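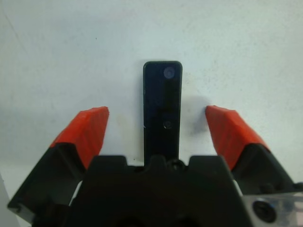

Prolton teleoperation pilot: April report to Skedbridge
Prepared by Meenakshi Pai

Summary

We have 251 usable demonstrations against the 900 in the plan. I don't expect to reach 900 by the end of the grant period, and I am no longer convinced that we should try. The reasons are set out under Data below. Spending is on plan. The trained policy is not ready to be shown to anyone outside the group.

Work done

Anil Murthy and Anitha Thampi recorded on most working days. Tasks were limited to picking up a soft pouch and putting it in a tray, and turning a carton so the label faces out. The third task in the proposal, opening a zip bag, was dropped after two sessions. Anil could do it by remote control perhaps one try in five, and we saw little point in teaching the arm to fail the way he does.

Both ways of showing the task were used. In the first, the operator holds the arm and moves it through the motion. In the second, the operator drives it from the Hisari handset while watching the wrist view. The proposal said remote control would be faster once people were trained. So far it is slower. Anitha can guide the arm by hand through a pouch pick in 20 seconds and needs 40 with the handset. She has been practicing since the start of the project, so I would not put this down to inexperience. The delay in the video link is the more likely cause, but we have not measured it properly and I don't want to claim more than that.

Hand guiding has its own trouble. The operator's arm gets into the wrist view, and those runs have to be thrown out or trimmed. Trimming takes longer than recording.

Data

The 251 figure counts only runs that Gorazd Milošević has watched from start to end. Earlier updates gave a higher number because they counted every file saved. Please use this one from now on.

Many of the runs look alike. The same two people approach the pouch from the same side, at the same height, and pause in the same spot before closing the fingers. The policy has learned the pause. It stops over the pouch and waits, sometimes until the time limit. Adding several hundred more runs by the same operators would likely give us a more confident pause.

Murali Mudaliar disagrees and thinks volume will wash it out. He may be right. His evidence is the Mahawong results, which came from rigid blocks on a fixed mat, and I have asked him to repeat a small part of that work with pouches before we rely on it.

Next period

Record with at least two new operators, starting Wednesday.
Measure the video delay.
Vary the start position of the arm for every run.
Hold back a set of pouches that no operator has handled, for testing only.

Decision needed from Skedbridge

We ask that the target of 900 be replaced by a test on unseen pouches, with the pass mark agreed before we train again. If the count has to stay, we can work toward it, but I would want it noted that we advised against it.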